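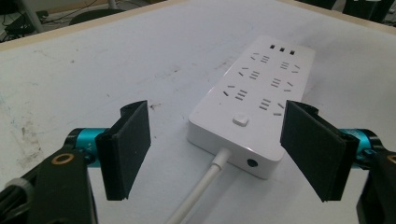

Packing for the long drive to Mum's

Right, so it's May, the nights have gone properly cold, and I've said yes to driving 2000 km with two kids and a dog who gets carsick on roundabouts. We leave Thursday at five in the morning (my idea, and I regret it already).

I've been a shocking packer my whole life. My mate Flora Chisholm packs by the day, one zip bag each with jocks, socks and a jumper rolled up inside, and I used to tease her for it until I watched her get four people into a motel room in under ten minutes. So this year I'm copying her! The kids picked their own clothes for each bag, which means my son will be wearing togs in Cabrera on a nine-degree morning, but he's seven and he'll work it out.

Food is where I go overboard. I've done a double batch of Anzac biscuits, a zucchini slice cut into squares and a big tub of mandarins, plus a thermos because the tea at the Custgate servo tastes like the urn's never been emptied. Last trip we spent $200 on chips and sad sandwiches before we'd even stopped for the night, and I sulked for a good 40 km.

The charging stuff goes in an old pencil case now. Two phones, the tablet, my watch, the kids' headphones... motels always seem to have one power point and it's behind the bed, so a power board comes with us too. I label everything with masking tape or my sister "borrows" it.

Still to do: tyre pressures, library books back, ask Lorna next door if she'll feed the chooks, and find the dog's blanket, which was on the line on Sunday and has since vanished. If anyone knows a decent bakery past Vostoven that's open before seven, please leave me a comment. I'm after a proper curried beef pie.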